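# Soft goods, hard fingers

Two-finger grippers have been sold on their rigid-part figures for as long as there has been a market for them. Repeatability, closing force and stroke are all measured against steel pins and machined blocks. None of those numbers says much about what happens when the part is a strip of dark cloth lying on a cushion.

Zivance, a small integrator that supplies sorting cells to commercial laundries, spent June on that question. It put two gripper sets through the same routine on the same pair of arms: the Flundum parallel gripper, with long tapered fingers, and the Adamczyk F, a shorter unit with replaceable pads. Both were run from a Rimero controller, with a small camera at each wrist and no fixed overhead view.

The test count was 1747 grasps, split between the two sets and spread over 13 types of garment and household textile. Operators drove the arms by hand control for every attempt, so the results describe the hardware and the view it gives, and leave grasp planning out of it.

"We wanted the surface to be a nuisance," says Waldemar Ziółkowski, who ran the trial. "On a bench top the finger slides under the cloth and everything scores well. On upholstery the finger digs in, the force reading climbs, and the operator has to decide whether that is cloth or cushion."

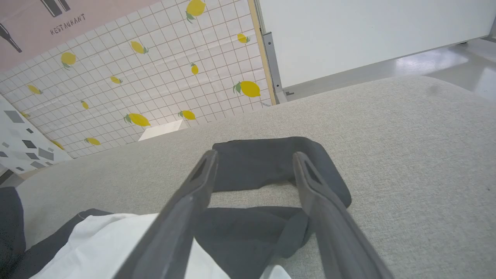

*Right wrist camera: gripper fingers either side of folded dark fabric on light grey upholstery, with patterned panels behind.*

The choice of backdrop also matters. Plain walls make segmentation easy and flatter the camera. Zivance put printed panels behind the work area, and the operators saw whatever the wrist view gave them. Jiahui Tian, who set up the cameras, reports that pattern caused less trouble than tone. Dark grey fabric close to dark grey fingers was the hardest case, particularly at the fold, where the edge of the cloth and the edge of the fingertip have similar brightness.

Her remedy was a lower exposure limit and a fixed white balance, both set in the Rimero software. Automatic exposure followed the brightest cloth in view and lost detail in the dark pieces. With the limit in place, operators took fewer second approaches on both gripper sets.

On grasping alone the Flundum was ahead. Its narrow tips reached into folds and could pinch a single layer, and it held on to thin items during the lift. Its weakness was side load. When a heavy towel swung, the fingers flexed enough for the item to turn in the grip, and 9 towels were dropped in transfer.

The Adamczyk F dropped 2. Its wider pads spread the load and the shorter fingers stayed parallel, but it needed a raised edge to close on. Flat socks were a problem throughout. Operators often had to push the fabric into a ridge first, which added time to each cycle.

Pad wear is harder to compare over a trial of this length. The Adamczyk pads pull off and can be changed without tools. The Flundum fingers are one piece and have to be unbolted, after which the wrist camera needs its offset checked again – a short job, though one that stops the cell.

Ziółkowski's team has specified the Flundum for small items and kept the Adamczyk F on the towel line. The controller settings are common to both. Tian is now repeating the dark fabric runs with pale fingertips fitted to the Flundum, using the same cushion and the same exposure limit.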